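Print this page | E-mail this page

Search news Enter keyword Go

Clondgate opens its robot simulation lab to visitors

Clondgate will open the doors of its simulation lab on a Wednesday in December, and everyone who has ever wondered how a robot learns its way around a bedroom is invited! The open day is run together with Irnetti and Janevski, and it is the first time Trineo, the household robot project the three share, will be shown to the public.

Visitors will follow a two-armed robot through a simulated home on the big screen — and then get to drive it themselves. Twelve stations will be running from 10 a.m., each with an engineer on hand who loves questions.
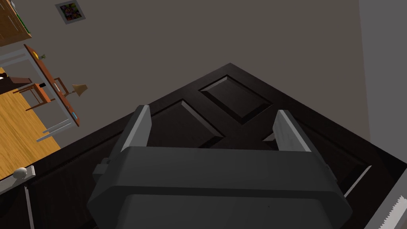
The gripper open in front of the paneled door.
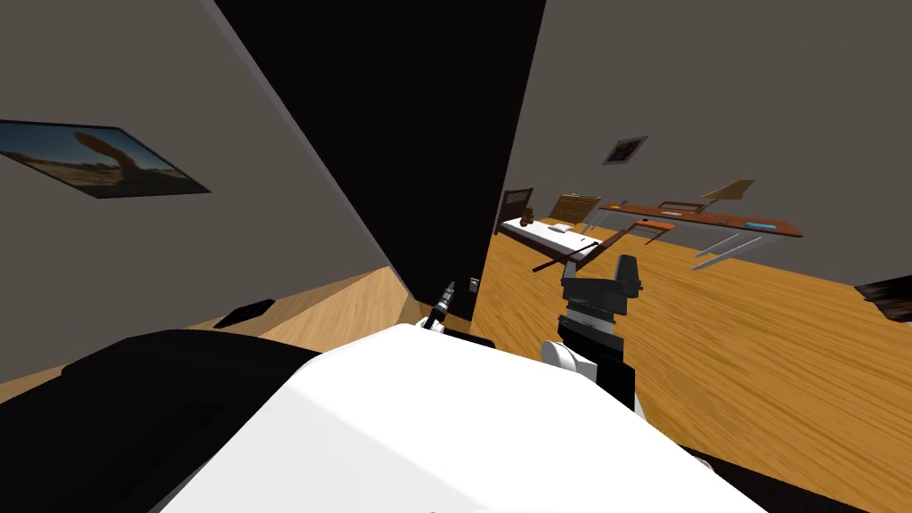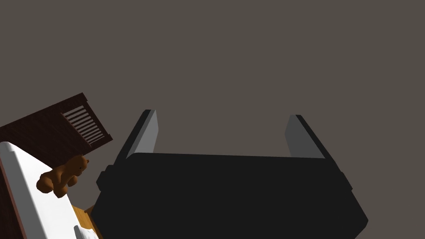
Open fingers again, with the teddy bear off to the left.
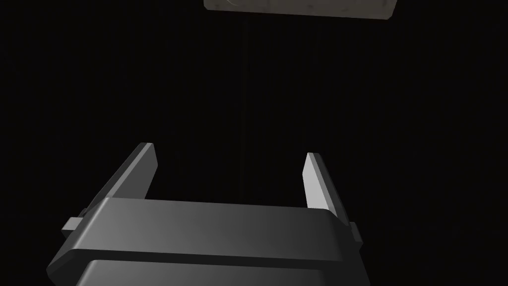

"We spend our days inside these rooms and we can't wait to have company," the Trineo team said. "Bring the kids, bring your grandparents, and try to break something. It's a simulation, so go ahead."

Short talks start at 11 a.m. and 2 p.m. in the main hall, which seats 300. Irnetti will cover grasp planning, and Janevski will explain how a home gets built in software, down to the furniture. Admission is free, but places at the driving stations are limited to 400 for the day, so please sign up at the front desk or by phone.

Contact: Clondgate Press Office | Copyright Clondgate. All rights reserved. | Back to top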